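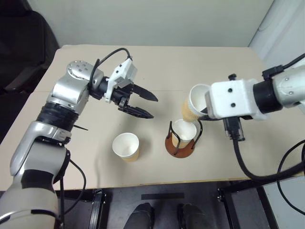
What should a student team use in place of water when it first practises a pouring task?
Dry rice or small dried beans. Both move well enough for timing work, and a spill can be swept up without risk to cables or connectors.

Workshop Tips for Student Teams – Pouring Tasks
Heltgate Robotics Club, revised Mar 3, 2022

The following advice has been collected from members of the two-arm manipulation group and applies to all teams preparing for the Gradach Challenge.

Cups
Paper cups with a ribbed sleeve are easier to grip than smooth ones. Replace any cup that has gone soft or lost its round shape. Keep to one size and style for the whole term, as a change of cup usually means teaching the grip again.

Holding the receiving cup
Stand the receiving cup in a holder with a weighted or wide base. A wire holder is suitable, provided the loops sit lower than the rim. Mark its position on the table with pencil – tape edges tend to lift and catch.

Cables
Before each run, move both arms slowly through their full travel and watch the slack. Siwan Kemeys recommends doing this with the cups off the table.

Cleaning up
Wipe gripper fingers with a barely damp cloth, working along the ridges. Rice dust collects there and should be brushed out first. Do not spray cleaner directly on any joint.

Storage
Spare cups are kept in cupboard 33, rim down. Teams finishing a sleeve of cups should tell Anayeli Ayala so that more can be ordered before the September intake.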